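# Shared Kitchens Fit-Out, Treven House - Progress Report to Wemis

February 2024
Prepared by Mervin Fraser, project officer

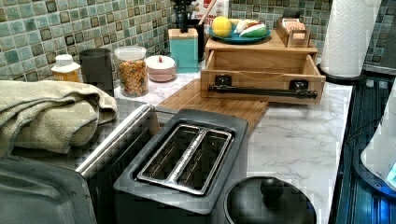
Work in this period was confined to the bench run in the ground-floor kitchen and the storage that goes with it. The agreed scope was to leave the tiled wall and the bench surface as they are, recover working area on the bench, and give small items a fixed location. Progress on the second item is partial. The two-slot toaster, the stainless steel appliance to its left and the light wooden box organiser all still sit on the marble-patterned bench, and the bamboo cutting board lies diagonally with one part tucked under the box. A board stored like that can't be lifted out without shifting the box first, so it has been added to the list of items needing a vertical slot. The mosaic tile is outside the scope of works and no fixings will be made into it.

## 1. Status against the work plan

| Item | Description | Status |
|---|---|---|
| 1.1 | Inventory of bench-top and cupboard contents | Complete |
| 1.2 | Removal of duplicates | Complete |
| 1.3 | Bench organisers, supply | Complete |
| 1.4 | Bench organisers, final positions | In progress |
| 1.5 | Pull-out shelf for small appliances | Ordered |
| 1.6 | Labelling | Not started |

## 2. Inventory and duplicates

The inventory recorded 595 items across the bench, the overhead cupboards, the drawers and the pantry. Utensils were counted singly. Lids were counted separately from the pots they belong to, which inflates the total slightly but was necessary to identify lids without a matching base.

Of these, 171 were removed. Most were plastic containers with no lid, followed by mugs and worn baking trays. Usable items went to the second kitchen upstairs. Nothing was removed without the agreement of the residents, and items in dispute were left where they were found.

Pot and cooker lids remain a problem. They are put down on the bench during cooking and tend to stay there. A lid rack on the inside of a cupboard door was trialled in the upstairs kitchen and fouled the shelf behind it by a small margin. A shallower rack has been sourced from Habte and will be fitted with the pull-out shelf.

## 3. Bench organisers

Wooden organisers were chosen over wire at the residents' request. The trial in the upstairs kitchen found that wire baskets slid on the bench when items were taken out with one hand. The wooden units are heavier and stay put.

Two points have come up in use:

- Open-front compartments are used correctly from the first day. Residents can see what belongs there and return it.
- Organisers placed at the back of the bench reduce the usable depth in front of them. With appliances along the front edge, the strip between the two is too narrow for food preparation.

The second point is the main reason item 1.4 is still open. The intended layout puts organisers and appliances in separate zones, with clear bench between them. It depends on the pull-out shelf, as at least one appliance has to come off the bench before the zones will fit.

## 4. Appliances

All bench-top appliances were tested and tagged in this period and passed. The toaster is in daily use and will stay on the bench. It is to have clear space on both sides and above, and tea towels are to be kept away from it and from any other heating appliance. A towel rail on the end panel is included in the next order for this purpose - it was left out of the original schedule in error.

The pull-out shelf is rated by the supplier for the heaviest appliance on the inventory. Appliances will be used on the bench and returned to the shelf once cool. They will not be operated on the shelf itself.

## 5. Budget

Expenditure on organisers and cupboard hardware was $114 under the allocation for this stage. Approval is sought to carry this amount forward to cover the towel rail and the replacement lid rack. No other variation is requested.

## 6. Issues

1. **Supply.** The pull-out shelf has been delayed once. Ellen at the supplier has confirmed the revised delivery in writing. If it slips again, a fixed shelf can be cut from stock already on site, with some loss of access at the rear.
2. **Bench finish.** The surface is to be wiped down without abrasive cleaners. Felt pads have been requested for the bases of the organisers.
3. **Power.** Outlet positions limit where the toaster can go. Moving an outlet would need an electrician and has not been costed. The proposed layout works with the existing outlets.

## 7. Next period

- Fit pull-out shelf, lid rack and towel rail.
- Clear the preparation zone and fix the final organiser positions.
- Provide a vertical slot for cutting boards.
- Label shelves and compartments.
- Hold a walk-through with the 5 residents who cook most often and record any changes.

The final report, with the closing inventory, is due in May.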